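The Table

The table came on a Monday, in the back of a borrowed van, and Maham Chaudhry paid the man 40 dollars to help her carry it up the stairs. It had belonged to her aunt. Her aunt had moved to a smaller place across the river and kept only the bed, the radio and the good pans.

"Don't put hot things on it," her aunt said on the phone.

"You put hot things on it."

"I put them on a towel."

They got it through the door on its side. The man wanted to know where it should go and Maham said the middle, because she had not thought any further than that. He set down his end, took the money and left. She heard the van start.

For the first week she ate standing up in the kitchen, as she always had. The table filled up anyway. Mail went on it, then a box of light bulbs, then her work papers from Drodon, where she did the billing. By Friday she could not see the wood. Her aunt had raised two boys at that table and Maham could not remember ever seeing a letter on it.

Her brother called and asked if she was coming to dinner.

"I thought I might have people here," she said.

"Which people?"

"You. Auntie."

He was quiet for a second. "Do you have chairs?"

She had 3. She borrowed another from Mr. Rajput downstairs, who carried it up himself and looked around the room while he got his breath back.

"That's a big table," he said.

"It was my aunt's."

"You'll want something on it."

She cleared it that night. The papers went into a drawer and the light bulbs went under the sink. She found a gas bill she had already paid and a birthday card she had never sent. Then she wiped the top down twice, going with the grain, and let it dry while she swept the floor.
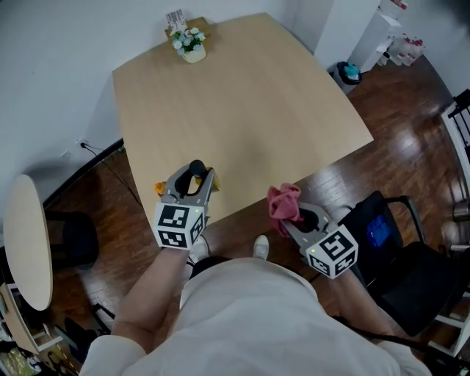 Her aunt arrived early, before the rice was on, and went to the table without taking off her coat. She ran her palm over the near edge, where one of the boys had once leaned a bicycle, and felt for the dent. The little pot of white and pale blue flowers was at the far end, and she walked around to it and pinched a leaf.

"These are fake," she said.

"I know."

"Good. You would have killed real ones."

She took her coat off then and hung it on Mr. Rajput's chair. Maham brought the plates. When the rice was ready she carried the pot in from the stove, stopped, and went back for a towel.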